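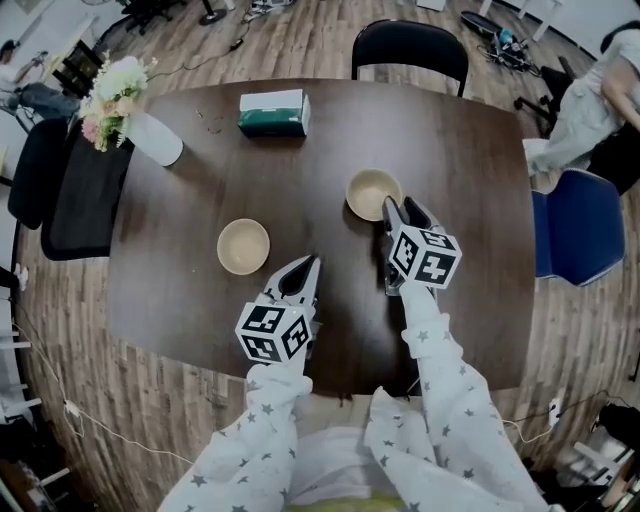 When does the Lodhi session archive go on air? The first program is scheduled for Wednesday at 7 pm on Ranel Community Radio, with a repeat at 11 am the next day.

Ranel, June - A collection of 123 studio reels recorded by the folk and raga ensemble Lodhi will be broadcast in a weekly series starting this week. The reels were transferred to digital files by Prergate, a tape restoration studio, over a period of 11 months. Lalit Thakur, who played harmonium and later bass guitar in the group, is the guest on the opening program.

The series is hosted by Ardalan Parsa and carries the title "Lulell," after the side-long piece that closed the group's second album. Each program runs 55 minutes and presents material from one or two reels in recorded order, including false starts and talk between takes where the tape is in usable condition.

According to the transfer log, the reels hold 881 separate takes. Most were recorded at 15 inches per second on quarter-inch stock. A smaller group, made at rehearsals, was recorded at half that speed and shows a higher noise floor. Prergate used a single playback machine for the whole job and reset the head alignment for each reel. No noise reduction was applied to the preservation files. The broadcast copies have been leveled and, on four reels, corrected for speed drift.

"The pitch on the early tapes was wrong on every copy we had," Thakur said. "The drone sat almost a quarter tone sharp. I had gotten used to it."

The opening program includes two versions of "Lulell." The first is a 19-minute run-through without percussion. The second is the take used on the album, heard before the edit that removed its slow introduction. Parsa and Thakur discuss the placement of microphones in the original room and the decision to record the voice and harmonium on one track, a choice that limited later mixing.

Later programs will cover the touring lineup, the unfinished third album, and a set of duets for voice and sarangi. The playing order after the fourth week has not been fixed. Two reels with binder damage are still being treated and may be added at the end of the run.

The printed catalog lists more than 1218 entries, counting takes, spoken notes and test tones. It can be read at the station's front desk during office hours. Programs will be available for streaming for 30 days after broadcast. Requests to license individual recordings should be sent to Prergate in writing, with the reel and take number.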